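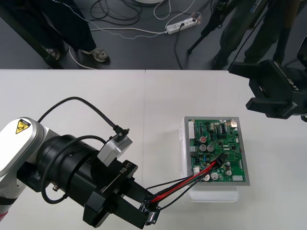 Can machines do the chores yet? Group report, second draft

Group: Nermina Leka, Demyd Melnychuk, Velimir Kneževič
Supervisor: Wendelin Egger
Handed in August 16, 2023

1. What we wanted to know

Everybody has seen the clips of a robot folding a towel. We wanted to know if any of that would survive in a small repair shop, where half the jobs are things like pulling a connector off a board and putting it back the right way round. So two settings: the kitchen/laundry end (Velimir) and the bench end (Nermina and Demyd). Same questions for both. Can it do the job, how long does it take, how much help does it need.

Shop-floor jobs came from Vesna Mujić at Papadopoulos, who let us sit in for a day and write down what her people do with their hands. Household jobs we made up ourselves from a week of notes at home.

2. Jobs picked

Bench: seat a wire harness in a board, unseat it, move a board from one tray to another.
Household: load mugs into a rack, fold a tea towel, wipe a table, pick socks off a floor.

We had a longer list but ran out of time. Ironing was dropped in the first week. Nobody wanted to be near it.

3. How we counted

175 tries on the harness jobs, 200 on the household ones. All with a person driving the arms by hand control, no learned policy. We did want to run one but the training did not finish, see section 6. A try counted as done if the thing ended up where it should be and no one touched it. A person stepping in = fail, even if it was just to nudge the tray back.

Time limit 8 minutes per try. Too generous looking back, most of the good ones were over long before that.

4. Bench results

The harness was the hardest thing in the whole project. Wires bend. You grip the bundle, the plug end points somewhere else, you turn the wrist, the plug moves again. A person does this with the finger and thumb right on the plug and feels it click. With the gripper back on the wires you are sort of steering a noodle.

Unseating went better than seating. Pulling is pulling. But the board wants to come up with the plug, so you need something to hold it down, and the second arm was often badly placed for that. Demyd got quite good at parking it out of the way and then fetching it in, slow though.

Tall capacitors are a pain. Anything that sticks up near the socket is one more thing to knock with the jaws. We did not kill a board but we did bend header pins on one of the spares.

Tray to tray was fine. Boring even. If a shop had a lot of that one job and always the same tray I would say yes, go ahead.

5. Household results

Mugs: good, as long as the handle faced the arm. Handle round the back, bad.
Towel: slow and ugly. First fold ok, second fold drags the first one out.
Wiping: does it, misses the corners, presses to hard or not at all.
Socks: best of the lot. Soft things that don't matter if you squash them.

Velimir's mum does the towel in one go while talking. We did not time her but we should of.

6. What went wrong

- Lost 18 tries because the log sheet was saved over. They are not in the totals above.
- Training run (we called the setup Irero) crashed twice, then the machine was booked by another group.
- Drivers got better as the weeks went on, so the late jobs look easier than the early ones. Should have mixed the order.

7. So, yet?

No for the towel, no for the harness. Maybe for socks and mugs if you are patient and can afford it. Yes for moving flat things between trays. Force feedback at the fingertips would be the first thing to add, Wendelin thinks better camera placement would do more. We want to try both in November with the Mavside fingers if they turn up.

Still to do: table of times per driver, fix the numbering in the appendix, ask Vesna if we can name her shop on the cover.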